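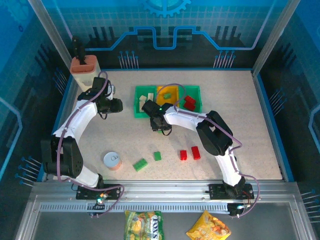
Pourquoi un joint au ciment abîme-t-il un mur en brique ancienne ?

Parce que le mortier de ciment est plus dur et moins perméable que la brique qu'il entoure. L'eau contenue dans la maçonnerie, qui s'évaporait par les joints, doit alors sortir par la brique. Elle y dépose ses sels, y gèle l'hiver, et la face exposée se détache par écailles.

Le mécanisme est décrit depuis longtemps dans la littérature technique. Il reste pourtant la première cause de dégradation relevée sur les façades en brique tendre rejointoyées dans la seconde moitié du vingtième siècle. Le chantier de la malterie de Binthorpe, dont la façade nord a été reprise entièrement à la chaux, permet d'en suivre le détail, du diagnostic à la cure du mortier.

Une façade de 230 mètres carrés

La malterie est un bâtiment de trois niveaux élevé au bord de l'Onel, en brique cuite à basse température, hourdée à la chaux aérienne. Le mur nord fait deux briques d'épaisseur au rez-de-chaussée, une brique et demie au-dessus. Sa surface, baies déduites, est de 230 mètres carrés. Il a été rejointoyé au ciment une première fois, puis repris par plaques au gré des infiltrations. Quatre mortiers différents ont été identifiés avant travaux, dont un seul d'origine.

« Sur ce type de mur, on nous appelle pour la brique, et le devis porte surtout sur le joint », résume Consuelo Huaranga, ingénieure en matériaux chargée du diagnostic. Le relevé, mené pierre à pierre pour le soubassement et brique à brique pour l'élévation, a compté 3 762 briques dont la face avait perdu sa peau de cuisson. Cette peau, plus vitrifiée que le cœur, assure l'essentiel de la résistance aux intempéries. Une fois partie, elle ne se reconstitue pas, et l'érosion du cœur s'accélère.

La répartition des désordres n'avait rien d'aléatoire. Les briques creusées se concentraient dans deux bandes : l'une au-dessus du soubassement, dans la zone de remontée capillaire, l'autre sous l'égout du toit, où une gouttière avait longtemps débordé. Entre les deux, le ciment avait tenu sans dommage visible, ce qui a nourri une discussion assez longue sur l'opportunité de le laisser en place.

Dureté, module, perméabilité

Trois grandeurs intéressent le prescripteur. La résistance en compression est la plus citée et la moins utile. Un mur de ce type travaille très en dessous de la capacité de ses matériaux, et un mortier de chaux faible suffit à reprendre les charges. Le module d'élasticité renseigne davantage. Une maçonnerie ancienne, sans joint de dilatation, bouge avec les saisons et avec ses fondations. Un mortier souple absorbe ces mouvements par une multitude de microfissures. Un mortier raide les reporte sur l'interface avec la brique, qui se décolle, ou sur la brique elle-même, qui casse.

La troisième grandeur est la perméabilité à la vapeur d'eau, à laquelle il faut joindre l'absorption capillaire. Les deux ne vont pas toujours ensemble. Un mortier peut laisser passer la vapeur tout en transportant mal l'eau liquide, cas fréquent des formulations additionnées d'hydrofuge. Or c'est sous forme liquide que l'eau quitte d'abord le mur. Le front d'évaporation se situe en surface tant que le transport capillaire suit, puis recule dans l'épaisseur lorsque le mur s'assèche. Les sels cristallisent à l'endroit de ce front. S'il se trouve à la surface du joint, on obtient des efflorescences que l'on brosse. S'il se trouve quelques millimètres derrière la face de la brique, la pression de cristallisation fait sauter la face.

Le joint à la chaux est donc conçu pour se dégrader avant la brique. On parle de mortier sacrificiel. Le terme déplaît à certains maîtres d'ouvrage, qui l'entendent comme un aveu de fragilité.

Aérienne ou hydraulique

La chaux aérienne, désignée CL dans la nomenclature européenne, est obtenue par cuisson d'un calcaire presque pur. Éteinte, elle donne un hydroxyde de calcium qui durcit en fixant le dioxyde de carbone de l'air. La réaction progresse de l'extérieur vers l'intérieur et demande de l'humidité : le gaz doit se dissoudre dans l'eau des pores pour réagir. Dans un mortier sec, elle s'arrête. Dans un mortier saturé, le gaz ne pénètre plus.

La chaux hydraulique naturelle, ou NHL, provient d'un calcaire contenant de la silice et de l'argile. Une partie du liant fait prise au contact de l'eau, le reste carbonate à l'air. Trois classes sont normalisées, 2, 3,5 et 5, d'après la résistance minimale en compression à 28 jours, exprimée en mégapascals, d'un mortier d'essai. Les chiffres prêtent à confusion. Ils décrivent un mortier de laboratoire, à dosage et sable imposés, et la résistance continue de croître bien après l'échéance de l'essai. Une NHL 5 peut, au bout de deux ans, se révéler trop raide pour une brique tendre.

À Binthorpe, le choix s'est porté sur une NHL 2 pour l'élévation et une NHL 3,5 pour les assises voisines du soubassement, plus exposées au rejaillissement. Une chaux aérienne pure aurait été plus fidèle au mortier d'origine. Elle a été écartée en raison de l'orientation nord et d'un calendrier qui plaçait les dernières passes trop près des premières gelées.

Le sable, avant le liant

L'analyse du mortier d'origine a été confiée au laboratoire Kohlhase. Après dissolution du liant à l'acide, le résidu a été lavé, séché et passé au tamis. La courbe obtenue montre un sable étalé, anguleux, avec peu de fines et quelques grains de quatre millimètres. La méthode a une limite connue : si le sable contient des débris calcaires, l'acide les dissout avec le liant et le dosage en chaux s'en trouve surestimé. Une lame mince, observée au microscope polarisant, a servi à lever le doute. Elle a aussi révélé des grumeaux de chaux non mélangée, indice d'une extinction à sec avec le sable.

Aucune carrière proche ne fournissait la même courbe. Le mélange retenu associe deux parts de sable de la carrière de Lerum, coupé en 0/4, et une part d'un sable de rivière plus fin qui corrige la teinte. Le dosage est d'un volume de chaux pour deux et demi de sable. La quantité d'eau n'a pas été fixée au cahier des charges, l'humidité du sable variant d'une livraison à l'autre. Le critère est une consistance de terre humide : le mortier, serré dans la main, garde sa forme et ne mouille pas le gant.

Déposer sans casser

La dépose du ciment a occupé plus de temps que la pose du mortier neuf. La profondeur prescrite était de deux fois la hauteur du joint, avec un minimum de 25 millimètres. Les joints horizontaux, larges de 10 millimètres en moyenne, ont été ouverts au ciseau fin et à la lame oscillante. La meuleuse à disque a été admise au centre des joints horizontaux seulement, pour un trait de décharge, et interdite sur les joints verticaux, où le disque déborde presque toujours sur les briques du dessus et du dessous.

« Avec un bon ciment bien accroché, il arrive que l'arête parte avec, quelle que soit la main », précise Dörte Schwerdtfeger, cheffe d'équipe sur le chantier. Un panneau d'essai de deux mètres carrés a été réalisé à l'angle est afin de mesurer cette perte. Le résultat a tranché la discussion engagée au diagnostic. Dans la bande médiane, là où le ciment adhérait et où la brique était saine, il a été laissé en place sur les joints dont la dépose aurait épaufré plus d'une arête sur cinq. Ces zones sont reportées sur un plan et seront contrôlées. La solution n'est pas homogène. Elle a été préférée à une façade dont les briques auraient toutes perdu leurs bords.

Les briques dont le creux dépassait le tiers de leur profondeur ont été remplacées. Les autres ont été soit retournées, quand la face arrière était intacte, soit conservées en l'état. Le ragréage au mortier teinté n'a été retenu nulle part.

Mouiller, serrer, attendre

Le support est dépoussiéré à l'air basse pression, puis humidifié la veille et de nouveau une heure avant la pose. Il doit être humide à cœur et mat en surface. Une brique sèche aspire l'eau du mortier et le joint farine sous le doigt. Une brique ruisselante empêche l'accrochage et favorise les coulures blanches.

Le mortier est introduit au fer à joint en deux passes lorsque la profondeur excède 25 millimètres, la première laissée à raffermir. Il est serré contre le fond, arasé légèrement en retrait des arêtes, puis laissé jusqu'à ce que l'ongle n'y marque plus qu'à peine. On le bat alors à la brosse dure, tenue perpendiculaire au mur. L'opération referme les fissures de retrait, élimine la laitance et découvre le grain du sable. Faite trop tôt, elle arrache. Faite trop tard, elle ne produit plus rien, et la pellicule de laitance freine durablement la carbonatation.

La cure est le poste le plus souvent sacrifié dans les plannings. Elle a été ici de dix jours pour la NHL 3,5 et de quatorze pour la NHL 2, sous toile de jute humidifiée par brumisation. La toile est tendue à quelque distance du mur pour laisser circuler l'air. En août, la fréquence a été portée à trois passages quotidiens. Aucune pose n'a été autorisée sous 5 °C ni au-dessus de 30 °C.

Contrôler

Le suivi de la carbonatation se fait à la phénolphtaléine. Sur une cassure fraîche, l'indicateur vire au rose dans la zone encore basique et reste incolore là où la chaux a réagi. L'épaisseur incolore est mesurée au réglet. L'essai est rustique et ne dit rien de la résistance, mais il se fait sur l'échafaudage et signale vite un joint qui a séché trop tôt : la pâte y reste rose à faible profondeur tout en étant friable.

L'absorption d'eau est mesurée au tube de Karsten, sur joint et sur brique séparément. Le joint doit absorber au moins autant que la brique voisine. Deux points sur la bande basse ne satisfaisaient pas à ce critère lors du premier contrôle. Les joints concernés, posés le même jour, avaient été lissés au fer et insuffisamment brossés. Ils ont été rouverts sur un mètre et demi.

La gouttière a été remplacée avant le démontage de l'échafaudage, et le niveau du sol extérieur abaissé de deux assises le long du soubassement. Sans ces deux interventions, le rejointoiement n'aurait traité que la conséquence. La prochaine campagne de mesures portera sur les joints de ciment conservés en bande médiane, avec relevé des teneurs en sels de part et d'autre.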